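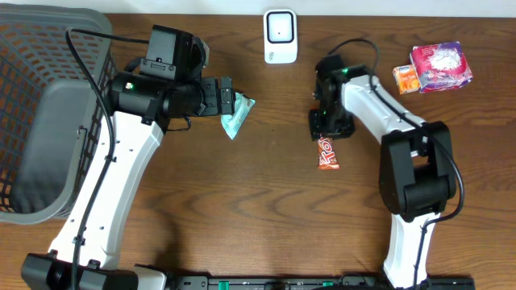 Search this site Enter keywords Go

Snack sorting, round two

04/07/2022

I stopped by the Tallovora robotics club last night meaning to stay for ten minutes and ended up eating dinner out of my coat pocket at half past eight, so that tells you how it went! The club is getting ready for the Stuvholm student challenge in August, and this year's task is packing: two arms, one table, a pile of snacks, and a basket. Whatever lands in the basket before the clock runs out counts. Whatever lands on the floor costs you points (and gets eaten by the judges, or so I'm told).

Tayla Pearce is running the team this year. She's a junior, she talks fast, and she had the whole thing explained to me before I'd found a chair. The club practices with the stuff the rules list, so juice boxes, candy bars, little wrapped packets, that kind of thing. The packets are the worst, she says. They're thin and they swing around once you pick them up, and the gripper wants something with sides. Candy bars are easier if you come at them across the short way. Come at them the long way and you just push them around the table like a hockey puck, and I can confirm this because they let me drive for a bit and that was my entire turn.

The two arms work from one rail at the front of the table, with the basket over on the left. That means the left arm gets the easy trips and the right arm has to reach or hand things across. There was a pretty lively argument about this while I was there. Half the team wants the right arm to do nothing but slide things toward the middle, and the other half wants proper handoffs in the air because they score extra. Tayla is on the handoff side. I'm with her, mostly for the fun of watching it.

Their best practice score so far is 88, up from a pretty sad number in the spring that I was asked not to print. They've named the control program Demix, after a long meeting I'm glad I missed. The newest piece of it, called Bright, is supposed to help the cameras on the arms cope with shiny wrappers. Foil has been giving them fits when the afternoon sun comes through the windows, so for now they've been doing their serious runs in the evening.

Tamsin Harawira, the teacher who looks after the club, mostly stayed out of it and fixed a loose cable. I asked her what she thinks of their chances and she said they drop fewer things than last year's team and argue a lot more, and she'd take that trade. There are 18 kids signed up right now, and 24 teams entered in the challenge, which is the biggest field yet.

If you've got a kid who'd like to join, you don't need any coding to start. Two of the best drivers on the team had never touched a robot before this year, and one of them only came along to give her brother a ride home. New members can come to any evening practice, just bring a signed form from the front office. The club could also use more snacks, unopened and in the original wrapper please, and a second folding table if anybody has one sitting in a garage. Drop them off with Tamsin.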